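From: Friederike Lammers
To: teleop-users list
Date: 08/09/2019
Subject: Re: [teleop-users] Thin objects and the left glove

On the Pemura list, Roland Dunmore wrote:

> We are recording demonstrations with two arms and the operators
> keep dropping anything flat. Cups and boxes are fine. Belts, ribbons
> and so on take five or six tries. Is this a glove calibration thing,
> or do we just need more practice? Also, do you throw out the
> episodes with failed grasps or keep them?
>
> Roland

Hi Roland,

Some of both, in our case. We had the same trouble at Erkby when we moved from blocks to soft things.

Calibration first. The default routine asks for an open hand and a fist and fills in everything between. That is good enough for a cup. For straps you want a third pose with thumb and index just touching. Kanako Ebihara added it to our copy of the Sando scripts and I can send you the patch. It takes 25 seconds per operator and has to be redone whenever the glove comes off.

Second, slow the arms down near the table. We scale wrist motion to half in the last few centimeters. Operators complain for a day and then stop noticing.

Third, have people grab a strap near one end. If they go for the middle, it folds under the fingers and the thumb pushes it away. Let one hand hold while the other one moves. New operators tend to forget they have a left hand at all.

As for failed grasps, we keep them if the operator recovers without a reset. Of our last 252 episodes, 31 had a miss and a second try, and we left those in with a tag. Anything that needed someone to reach in and move an object gets deleted. Édgar Arboleda thinks we should keep those too, trimmed. We have not settled that.

Our current set is watches and straps. The layout gets changed between episodes, and the things at the back of the table stay in view as clutter.
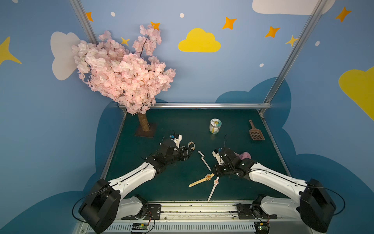

Watch and strap set, right hand on the pink strap.

One question back to you - are you logging the glove values or only the commanded joint angles? We only logged the commands until September of last year and I regret it. There is no way to go back and fix a bad calibration afterward.

Friederike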